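Interior Planning II
Unit 4: Light, colour and the work surface
Handout to accompany the lecture of March 29, 2024
Instructor: Gaétan Lachance. Lab sections: Edin Živković.

Read this before the lab. The reading in the course pack covers the same ground in more detail, but the terms below are the ones used on the test in May.

1. Terms

Luminous flux is the total light given off by a source, measured in lumens.

Illuminance is the light arriving at a surface, measured in lux. One lux is one lumen per square metre.

Luminance is the light leaving a surface or a source in a given direction, measured in candelas per square metre. Of the three it comes closest to what people mean when they say something looks bright.

Reflectance is the share of arriving light that a surface sends back. It is written as a decimal or a percentage. Paint makers print it on the chip as LRV, for light reflectance value.

Students mix up illuminance and luminance every year. A black blotter and a white sheet of paper side by side under one lamp have nearly the same illuminance. Their luminances are very different.

2. Why the work surface matters

In an office or study the desk fills much of the visual field of the person sitting at it. If it is very dark, white paper stands out against it and the eye keeps adjusting as it moves from one to the other. If it is very light and placed under a strong source, the desk itself can become the brightest thing in view.

Older guides recommend a middle value for desk tops. Many clients now ask for pale finishes anyway. A pale top is workable if the light on it is even and the finish is matte. Before recommending one, find out where the windows are, which way they face and what the blinds can do.

Colour is a separate question from value. A cream top and a pale grey top can have the same reflectance and give quite different impressions under a warm lamp. Samples should be looked at in the room where they will be used, lying flat, at the time of day the room is occupied. A sample held upright at a window will mislead you.

3. Specular and diffuse reflection

A matte surface scatters light in many directions. Its luminance changes little as you move your head. A gloss surface sends a large part of the light off at an angle equal to the angle at which it arrived, and from the wrong seat you see an image of the lamp.

Most real finishes do some of each. Varnished wood, for example, has a diffuse reflection from the wood and a specular one from the varnish over it. Gloss level and reflectance are specified separately. You can have a dark gloss top or a light matte one, and the dark gloss top is usually the greater nuisance, as the image of the lamp shows up strongly against it.

Veiling reflection is the name for a specular reflection that lies over the task and lowers its contrast. Pencil on coated paper is the usual case. To deal with it, move the source out of the offending zone, which lies above and in front of the seated person. Light from the side is generally better. For writing by hand, bring it from the side opposite the writing hand so the hand does not shade the line.

4. Shadow

A small source gives a hard-edged shadow and a large source gives a soft one. A window with a sheer blind counts as a large source. So does a ceiling lit from below.

Some shadow is useful. Sewing, model making and any inspection of texture need directional light. Reading needs less of it. Ask what the task is before you decide.

5. Case: the Bouchard reading room, Geststead

This was a renovation of a long room with windows on one side. The original tables were dark and heavily varnished, and readers had pulled the chairs around to face the inner wall. The designers kept the tables, had the tops refinished in a matte coating and turned them so that daylight came in from the side. The ceiling fixtures were moved off the centreline of the tables. No fixtures were added.

Points to notice:

The complaint on file was that the room was too dark. Illuminance readings taken before the work were adequate. The trouble was glare and contrast.

The order of work was cheap because the tables were refinished in place. Furimberg quoted for new tops and the quote was turned down.

Task lamps had been bought some years earlier and were in storage. They went back on the tables at the far end.

6. Lab exercise

Work in groups of 2. Each group needs a light meter, a grey card and a tape measure from the Fulier cabinet. Sign for the meter.

Choose a table in the building and mark out a grid of 10 points on the top. Record illuminance at each point with the meter lying flat. Keep your arm and sleeve clear of the sensor, and stand so that you are not between it and the window.

Estimate the reflectance of the top by comparison with the grey card. Then sit down at the table and sketch any reflections you can see, marking the position of the source for each.

Hand in the grid, the sketch and one page of comment. The lab is worth 14 marks, 4 of them for the sketch. Do not type up the sketch notes. Handwriting is fine if Edin can read it.
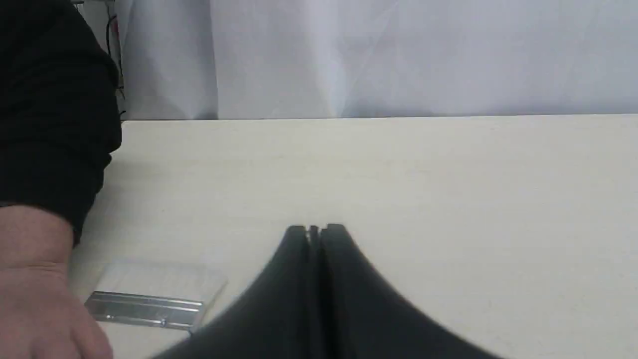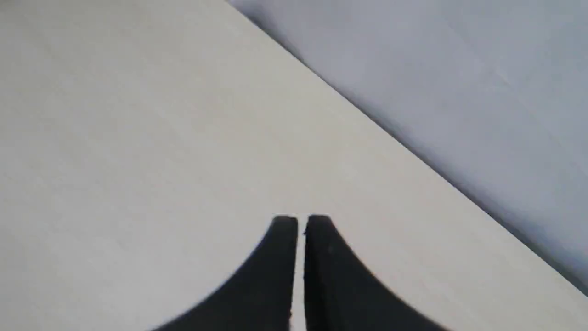
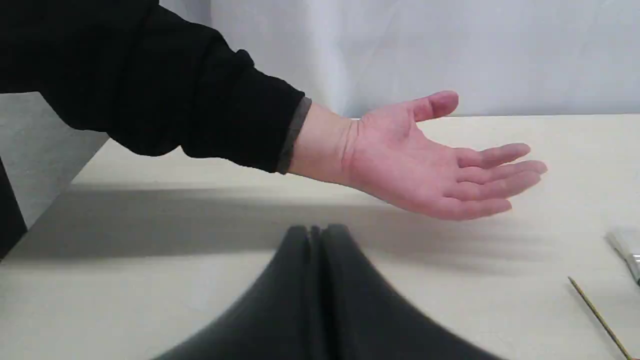 Fig. 4.1. Tabletop, three views. The last shows an open hand above the surface, palm mostly upward.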